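Litter, Bins and Bedroom Floors: Speaker Notes
Pristine Residents' Programme, Session 4
Mon 14 March
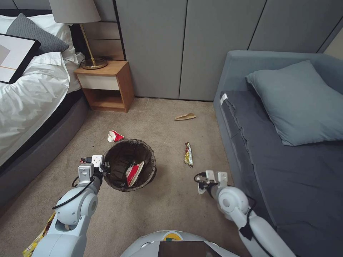

1. Opening remarks
Welcome those present and confirm that everyone has the handout. Say that the session lasts 20 minutes, with questions at the end. Draw attention to the screen: a beige carpet, a black mesh bin, one snack bag inside it and several wrappers on the floor near by. Pause before going on. Ask the room how many minutes the job would take and accept all answers.

2. Where the bin should stand
The bin should be placed where people eat. In most study bedrooms at Bayram House this is between the bed and the seating. A bin kept behind the door is seldom used after the first week of term. Mention that residents may ask the office for a second bin at no charge.

3. Order of work
Bedding first. A duvet that spills over the side of the bed should be lifted back on to the mattress, and the carpet beneath it checked. Then pick up litter, starting at the wall and moving towards the bin. Look under the sofa. Vacuuming comes last – never over wrappers, as these block the hose.

4. What goes where
Crisp bags and snack bar wrappers go in general waste under the present contract with Brilora. Clean brown paper may go in the paper sack on each landing. Paper with grease or food on it may not. Expect a question on foil-lined wrappers; the answer is general waste.

5. Mesh bins
Mesh bins are issued in all rooms on floors 2 to 9. Crumbs fall through the sides, so a liner must be used. Liners are held at reception. Residents who asked in January for solid bins should be told that the order has been placed.

6. Room checks
Remind residents that written notice is given before every check. Floors must be clear enough to walk across. Beds need not be made.

7. Questions
Take questions from the back of the room first. Matters about single rooms should be referred to the office. Sign-up sheets for Session 5 are on the table by the exit.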